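双腕アームで器の重ね順を決めるプランナーの書き方
Anerの制御スタックで使う手順メモ(8月改訂)

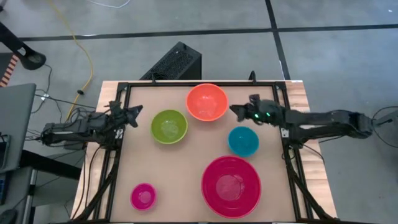
双腕のタスクプランナーを書くとき、最初に決めるのは「何をどちらの腕に割り当てるか」ではなく、対象の順序関係です。器を重ねる作業では、大きいものを下に、小さいものを上に置くという制約がすべてに優先します。検出器が返した外径で並べ替えれば順序は出ますが、カメラからの見かけの大きさをそのまま使うと、手前と奥で値がずれます。この配置なら、土台になるのは一番大きい赤みの強いピンクの器で、すぐ奥に青緑の器がほとんど接するように置かれています。こういう隣り合った組が、把持計画で最初に引っかかるところです。

以下、検出結果が得られたあとの処理を順に説明します。ロボットの立ち上げとハンドアイ校正は済んでいるものとします。

1. 検出結果を作業台座標に変換する

検出器の出力は画像座標の楕円です。中心をそのまま投影せず、縁の楕円を縁の高さの平面に投影してください。底面の高さで投影すると、器が深いほど中心がカメラから遠い側にずれます。変換関数は rim_to_table() にまとめてあり、引数は楕円と縁の高さの2つです。縁の高さは器ごとに違うので、物体モデルの表から引きます。

変換後の外径をモデルの表と照合し、差が大きいものは未確定として扱います。未確定の器が残っている間は計画に進まず、再検出を要求します。

2. 重ね順を決める

外径の降順に並べ、先頭を土台にします。土台は動かしません。作業台の中央に寄せてから重ねる実装も試しましたが、移動が一回増えるうえ、寄せる途中でほかの器に触れることがあり、やめました。

外径の差が小さい組は、色のラベルで順序を固定します。検出のたびに順序が入れ替わると、再計画が止まらなくなります。

order = sorted(bowls, key=lambda b: (-b.diameter, b.color_id))
base = order[0]
rest = order[1:]

3. 把持候補を作る

器は縁をつまみます。片方の指が内側、もう片方が外側に入る姿勢を、縁に沿って一定の角度刻みで並べます。候補ごとに次の項目を調べ、ひとつでも外れたら捨てます。

・逆運動学の解があるか
・外側の指が隣の器と干渉しないか
・手首が作業台のレールに当たらないか
・置くときの姿勢でも同じ条件を満たすか

最後の項目は忘れがちです。つかむときは問題がなくても、土台の真上に持っていくと肘が可動範囲の端に来ることがあります。持ち上げてから気づくと、置き直しの動作が必要になります。

隣と接している器は、接触側の候補がまとめて落ちます。反対側の候補が残っていれば、そのまま進めてかまいません。全滅した場合は、隣の器を先に動かせるかを調べますが、重ね順は変えないでください。先に動かす器は仮置き位置に移し、順番が来たら改めて重ねます。

4. 腕を割り当てる

割り当ては、残った候補のコストを左右で比べて小さいほうを選ぶだけです。コストは関節移動量の重み付き和に、中央線を越えた距離の罰則を足したものです。罰則の重みは設定ファイルの cross_penalty にあります。初期値を小さくしすぎると、両腕が交互に中央へ入って待ち時間が増えます。

Altdenの検証用ログでは、1305件の計画のうち371件で最初の割り当てが後段の衝突判定に落ちました。罰則を見直したあとの同じログでは238件です。残りの多くは、土台の上で片腕の退避が終わる前にもう片方が入ろうとする組み合わせでした。

5. 共有領域を予約する

土台の上の空間は、同時に一本の腕しか入れないようにします。Kobina Odoiが書いた予約モジュールは単純なロックで、進入前に取得し、退避点に着いてから解放します。グリッパーを開いた時点で解放してはいけません。指はまだ縁のすぐ横にあります。

with zone.reserve("stack", arm=arm.name):
 arm.move(approach)
 arm.move(place)
 arm.gripper.open()
 arm.move(retreat)

仮置き位置も同じ仕組みで予約します。複数の領域を取るときは、必ず領域名の順に取得してください。左右の腕が逆順で取ると、互いに待ったまま止まります。

6. 一動作ごとに見直す

計画は最後まで立てますが、実行するのは次のひとつだけです。置いたら両腕を退避点に戻し、検出からやり直します。腕が器の上にあると縁が隠れ、楕円の当てはめが崩れます。退避点は、作業面のどの器にも重ならない位置をカメラ画像で確かめて決めます。

重ねた器は、検出器からは内側の縁と外側の縁が同心に近い楕円として見えます。これを別々の器として数えないよう、置き終えたものは order から外し、土台の一部として登録します。中心のずれが許容値を超えたら停止し、自動で直そうとしないでください。つまみ直しの動作で下の器まで引きずることがあります。

よくある不具合

計画がいつまでも終わらないときは、まず color_id が空になっていないかを見ます。照明を変えたあとに多い症状です。

片腕しか動かないときは、割り当てのコストではなく、もう一方の腕の逆運動学が全部失敗している場合があります。ログの ik_fail を左右別に集計すると分かります。Wernmontから移した設定では、右腕のベース姿勢の符号が逆になっていました。

予約が残ったまま次の計画に入ると、reserve が時間切れになります。非常停止からの復帰時には zone.clear_all() を呼びます。呼ぶ前に、両腕が退避点にいることを目で確認してください。

設定ファイルの各項目の意味は、Parvaneh Mohammadiがまとめた別ページの一覧にあります。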